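About Nevlow

Nevlow is a contract textile testing laboratory in Banmont. We test finished garments and cut fabric for mills, uniform suppliers and rental laundries. Standard work covers seam strength, shrinkage, colorfastness and pilling. Minimum sample size for the shrinkage series is 500 grams per fabric type.

Samples are conditioned before testing. Results go out as a signed report with raw readings attached. Retests are charged at the normal rate unless the first result is found to be in error.

The laboratory has 46 account customers. Dafis, our sample tracking system, gives each one access to open jobs and past reports. The Diromau annex handles storage and returns.
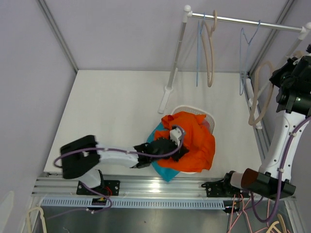
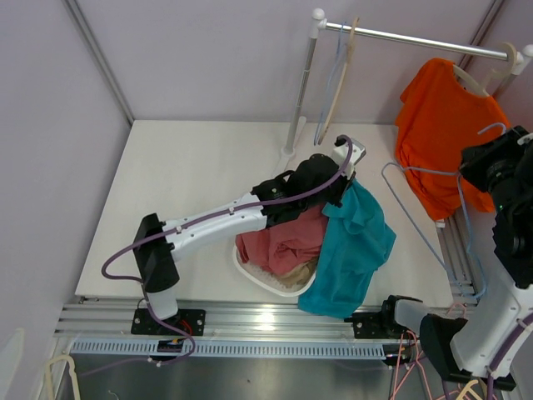 SAMPLE INTAKE

Drop-off is at the side entrance until 2 p.m. Label every bag with the job number and fiber content. Unlabeled bags are held for 2 weeks.

Last updated: August

Comments

millroom_k: Do you accept coated fabrics for pilling?

denim returns: Report format is clear. Would like the readings as a spreadsheet too.

© Nevlow, Banmont | Contact | Back to top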